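The Ferry to Endero

Pirska kept the ticket for 74 days inside her dictionary. Every evening she took it out and read the name of the island. 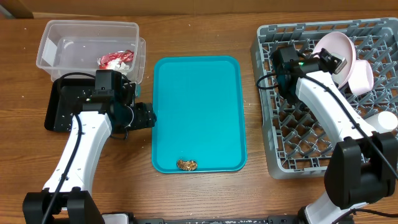 "You will not go," said her brother Han. He said it kindly, as one speaks about weather.

In September the ferry came early. She had no time to write a letter.

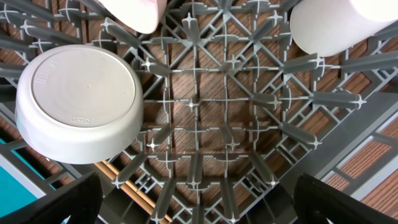

Issue 243

On the deck an old man asked who was waiting for her. She thought about it until the harbor was small.

"My aunt," she said, and hoped it was still true.
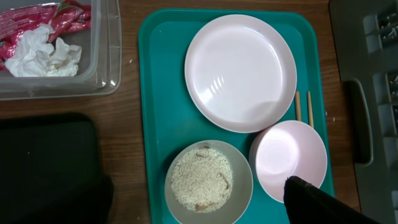 Plate and chopsticks on a teal tray.

Story by Jamie Gosling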